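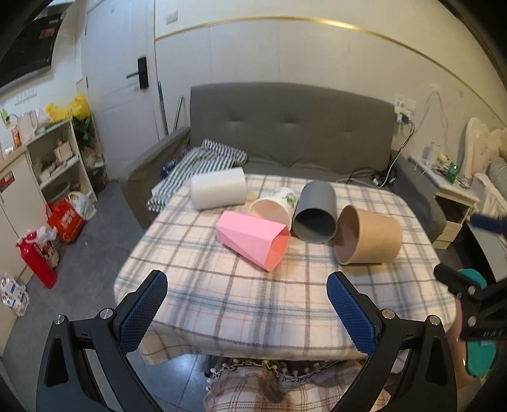

What should I do first when a table is covered in cups that have fallen over? Stand them up, then sort them, then carry them. Going straight to carrying is how a cup with a mouthful of tea still in it meets the sofa.

Courses > Household Practice > Unit 4 > Clearing a Low Table

Handout by Nelly Urrego, February

Bring this sheet back next time, preferably without a ring on it.

1. Standing up

Work from the side nearest you. A cup on its side rolls until something stops it, and on a cloth the something is usually another cup. Put one hand on the base and turn it upright. Look inside before you move it. Paper cups weigh next to nothing, so they give no warning of what they hold.

A big kraft paper bucket tends to lean on its neighbours. Lift it off first. Whatever was pinned beneath the rim will then roll, so have your other hand ready.
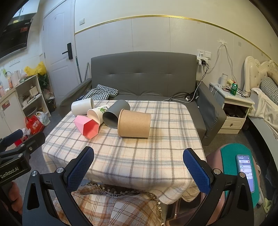 The second half of the job is sorting, and this is where last year's group came to grief. Cristian Ayala nested everything into one handsome tower, paper inside china inside paper, and it took two people and a butter knife to undo it.

2. Sorting

Paper goes with paper, and anything to be washed goes with its own kind. Round cups nest in round cups. A faceted or six-sided cup nests with nothing except its twin, and if you haven't got the twin it travels alone. Printed paper cups are not keepsakes, whatever Braulio says.

3. The cloth

A plaid cloth is forgiving about crumbs and merciless about being crooked. Take it off by folding the corners to the middle, and shake it outdoors. Outdoors means past the doorstep. If there is a second cloth beneath, leave it where it is until the top one is out of the room. Trims and pom-poms catch on buttons.

Timing

You have 20 minutes for the practical. Most people need far less and spend the remainder moving one cup back and forth so as to look busy. I can see you doing it.

For next time: read page 163 of the course book (stains, tannin) and skip page 186, which recommends salt for everything. Mercedes Huamán has the spare copies.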